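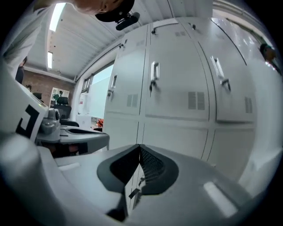 2024-08-30

**Swift tower and new hide to open at Fingate Marsh**

The Gronora Bird Trust will open a nesting tower for swifts and a second public hide at Fingate Marsh this autumn. The work was paid for by a grant from Firkano, the regional water company, and by entry fees from the reserve's guided walks.

The tower stands on the north bank, next to the old pumping station. It has 26 nest boxes, set in four faces under a shallow roof, and a small speaker that will play swift calls at dawn and dusk from early May. Swifts have bred in the pumping station roof for many years, but the building is to be re-slated next year and most of the gaps under its eaves will be closed. The tower has gone up first so that birds coming back in spring can find it before the roofing starts. The roofing itself will not begin until the last young have left.

Swifts are slow to take to new sites. At the trust's smaller scheme in Gronora town, the boxes stayed empty for three summers before the first pair moved in. The trust does not expect the Fingate tower to be used in its first year and will not treat an empty season as a failure. House sparrows and starlings may well use some of the boxes before then. They will be left alone if they do.

The new hide is on the east side of the main lagoon, looking across to the wader scrape. It was designed and built by Šindelář, a joinery firm that has made hides for several reserves in the area. The benches are set at two heights and there is room at the southern end for three wheelchairs, with a lower viewing slot. The path from the car park is 800 metres long and has been resurfaced with rolled stone. It is level apart from a short ramp at the sluice.

The existing hide on the west side will stay open. It gets the better light in the afternoon, and most regular visitors will probably go on using it then - the east hide is the one for mornings.

**Bird records**

The trust is also publishing its breeding bird survey for this year. Surveyors recorded 41 species holding territory on the reserve. Reed warbler and sedge warbler both did well, and a pair of garganey was present through May, though no young were seen. Lapwing had a poor season after high water in the second half of April flooded several nests on the scrape. The water level there can now be lowered separately from the main lagoon, using a new sluice board fitted in July.

The autumn wader passage has begun. Green sandpiper, greenshank and ruff have been present on most days this month, and a wood sandpiper stayed for four days. Visitors are asked to enter sightings in the log book in the west hide or send them in through the trust's website. Please give a count where you can, even for common birds.

Ringing in the reedbed will continue on weekend mornings until the middle of October, weather permitting. Last autumn 1428 birds were ringed there, most of them warblers and swallows. Visitors may watch from the path but are asked not to go past the rope.

**Visiting**

The east hide opens to the public on the last weekend of September. The tower can be seen from the north bank path, which is open now. From March, when ground-nesting birds start to settle, that path will be closed beyond the pumping station, and the tower should be viewed from the gate.

The reserve is open every day from dawn until dusk. Entry is free. Parking costs £3 for the day, or nothing for members of the trust. Dogs are welcome on short leads in the car park field and on the river path but not in the hides or on the lagoon circuit. There is a toilet at the car park and no café.

Guided walks start again in October, on the first and third Sunday of the month, leaving from the car park at 9am. Places are limited to 12 and should be booked ahead.

**Notes to editors**

The Gronora Bird Trust is a registered charity and manages Fingate Marsh and two smaller wetland sites. Press visits to the new hide can be arranged before it opens, on weekdays only. Please contact the reserve office and allow two working days for a reply. Stout shoes are advised - the resurfaced path stops at the hide, and the bank beyond it is rough.

ENDS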